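Comparing front cameras for a sidewalk cart in simulation, does the camera choice even matter this early?

Posted in Mobile Robots and Delivery Carts

Duyên Đỗ
Hi everybody, and thank you in advance for reading, I know I go on a bit! I'm building a small sidewalk cart to carry library books between two buildings in Brandton, and before I spend money I'm trying out cameras in a simulated downtown. I have two candidates set up. Camera A is the wide one, camera B is the narrower one, and both send their pictures to the same controller, a Gredano board I bought secondhand last May.

My trouble is curbs. The job for the controller is to find the edge of the pavement and line up with the crosswalk before it does anything else. I gave each camera 184 runs on the same street corners. With A the controller lined up properly on 134 of them, and with B it was noticeably worse, though I lost part of the B log when my laptop went to sleep (my own silly fault). Shadows and stains on the ground seem to bother it, and so do cracks in the paint.

I'm pasting two views from the simulator so you know what sort of street I'm working with.

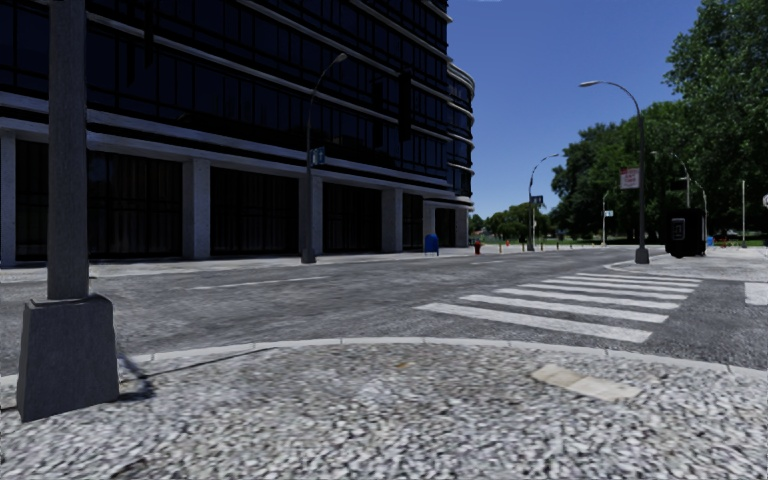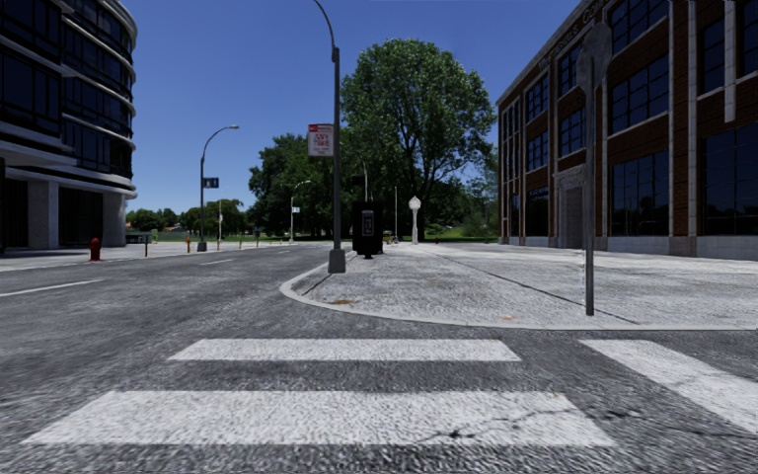
Simulated street corner, first view from the pavement with the crosswalk ahead, second from the road looking at the curb.

So, my question. Should I keep comparing cameras like this, or fix the curb finder first and compare afterward? I'd also love to know whether anyone has moved from a simulated street to a real one with the same settings and had it go smoothly. The nearest real place I could practice is the old bus yard in Nikstead, and getting permission there takes a while, so I'd like to arrive with something that works!

parkbench_pilot
Welcome, and please don't worry about the length, I'm worse. I'd carry on comparing, but change how you do it. Record one drive, then play that same drive back through both cameras so the shadows fall in the same places. If your A runs and your B runs had the sun in different spots you were comparing two afternoons as much as two cameras.

Look at that long thin shadow running from the post toward the curb in your first view. A simple edge finder will love a line like that. Same for the jagged crack across the nearest crosswalk bar in the second one. I'd save every failed run and sort them into little folders by what fooled it: shadow, crack, stain, pavement joint. When I did this for my own cart I had 676 saved failures, and it took me two evenings and a great deal of tea, but after that I knew which part to fix. A good share of mine were pavement joints, which I had never once suspected.

As for mounting height, try lowering the camera before you buy a different one. I dropped mine 11 inches and the curb face got much easier to pick out. Your cart may be shorter than mine to begin with, so take that with a pinch of salt.

mossy_toggle
just get a depth camera. the curb is a step, measure the step

Simon
I'd half agree with the depth camera suggestion, but check the range in bright sun first, as the cheap one I tried outdoors gave me mostly holes past the front wheels. On your other point, my settings did not carry over from simulator to street. The steering was fine and the camera exposure was hopeless, so I ended up redoing that part in a parking lot with a folding chair and a long extension cord. Leave yourself a full morning for exposure alone when you get to the bus yard, and bring a hat.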